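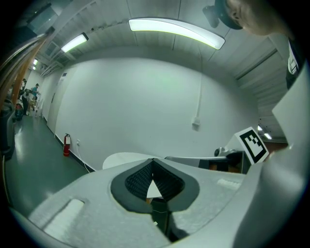 The hand-held gripper used by students on the Varuta project, with a black-and-white marker on its mount.

STUDENTS TO SHOW HAND-HELD ROBOT GRIPPERS AT END-OF-TERM OPEN AFTERNOON

17/11/2023

Students on the Varuta robotics course will show their work to families, local employers and other schools at an open afternoon in January. Visitors will be able to try the hand-held grippers the students have been using since the start of term, and to see how a task carried out by a person can be recorded and used to teach a robot arm.

Varuta is a one-year evening course for students aged 16 to 19. It is run by the Postma Centre, with workshop equipment paid for by the engineering firm Nulico. There are 40 students on the course this year, drawn from schools and colleges across the district. They meet twice a week in term time and work in small teams.

The subject for the autumn term is handling: how a machine picks something up, holds it and puts it down again where it is wanted. Instead of starting with programming, the teams began by doing the jobs themselves with a gripper held in the hand. A camera on the gripper records what it sees during each attempt. The recordings are then sorted, checked and used as the starting point for the robot's own attempts.

Square printed markers are fixed to the equipment so that the software can work out where one part is in relation to another. Students learn to print and mount the markers, to check that the camera can read them from different angles, and to throw out a recording when it cannot.

Geetha Lobo, who leads the course, said: "Most of our students had never handled a robot before September. A gripper you hold yourself is a good way in. You find out quickly how much you rely on your own wrist and fingers to pick up a cup, and how awkward it is when you only have two jaws to do it with."

She added: "The students then have to think about what the camera could see at the time. If the object was hidden for most of the attempt, that recording is not much use to anyone, however neatly the job was done."

Each team has chosen an everyday task to work on until the spring. The tasks include sorting cutlery into a tray, stacking plastic cups, hanging a tea towel on a rail and putting the lid on a lunchbox. A task has to be one that can be set up the same way each time and finished in 60 seconds or less.

The teams keep a written log of every session. This covers who held the gripper, how the objects were laid out, which attempts were kept and what was changed afterwards. The logs count towards the students' final mark and will be on display at the open afternoon.

Yến Lã, 17, is a member of the team working on the tea towel task. She said: "Cloth is hard because it never lands the same way. We spent the first two weeks just deciding how to fold it before each go. I thought that part was boring at first but our results were all over the place until we did it properly."

Her team now starts each attempt with the towel folded in half over the edge of a box. They plan to move on to a towel lying flat on the table after the Christmas break, and to a crumpled one if there is time.

Students also take turns at the less popular jobs. These include charging batteries, labelling files, cleaning the gripping pads and checking camera lenses for fingerprints. Teams swap equipment halfway through each term so that they have to follow one another's notes.

Nulico has supported the course for 5 years. As well as paying for equipment, the company sends engineers to the centre once a month to look at the students' work and answer questions. Prakash Annamalai, a senior engineer at Nulico, has been visiting since the first year.

He said: "The questions have become a lot harder. This year I was asked why one gripper pad held a smooth cup and another let it slip, and we ended up spending most of the evening on it with a spring balance. Those are the same things we argue about at work."

Nulico will offer 2 paid summer placements to students who complete the course. Applications open after the January event and the placements will be in the company's test workshop. Students will be asked to bring their team log to the interview and talk through a problem they had to solve.

The second half of the course will be given over to the robot arm. Each team will use its own recordings to train the arm on its chosen task, then run a set of trials in front of the other teams. There is no prize for the fastest robot. Marks are given for how well a team can explain what the robot did, including when it failed – and the course leaders expect plenty of failures.

Thierry Vasseur, who teaches the software sessions, said: "A student will watch the arm close its jaws a little to the left of the cup and ask what is wrong with the program. Often the answer is in the recordings. They may have always put the cup in the same place, so the robot has only learned about that place. Going back to look for the cause takes patience, and they are getting better at it."

The course uses Turico, a set of classroom software tools written by staff at the centre, for sorting and labelling the recordings. Former students have helped to test it, and a new version with a simpler menu was brought in at half-term. Schools that would like to try Turico with their own pupils can speak to Mr Vasseur at the open afternoon.

Visitors in January will be able to:

Try a hand-held gripper, with a student to help
Watch a recording being checked and labelled
See the robot arm carry out a short demonstration
Look through the team logs and talk to the students who wrote them
Find out how to apply for next year's course

The event is free and open to all. Children under 12 must be with an adult. The workshop is on the ground floor and has step-free access from the car park. Visitors with long hair will be asked to tie it back near the robot arm, and bags should be left at reception.

Places for the hands-on sessions are limited and should be booked in advance through the centre's reception. There is no need to book for the rest of the afternoon. The date and start time will be confirmed on the centre's website before the end of term.

Mohandas Panicker, head of the Postma Centre, said: "We would particularly like to see younger pupils who are starting to think about their options. No experience is needed to join the course and we do not ask for particular grades. We ask that people turn up, write things down and look after the kit."

Applications for next year's course will open on the day of the event. Travel costs can be paid for students who live outside the town, and the form for this is available from reception.

ENDS

Notes to editors

The Varuta course is open to students aged 16 to 19 in full-time education. There is no fee.

The Postma Centre provides evening and weekend courses in engineering, electronics and design.

Geetha Lobo, Thierry Vasseur and Prakash Annamalai are available for interview. Requests to speak to students or to photograph a session should be made to the centre's press desk at least a week ahead.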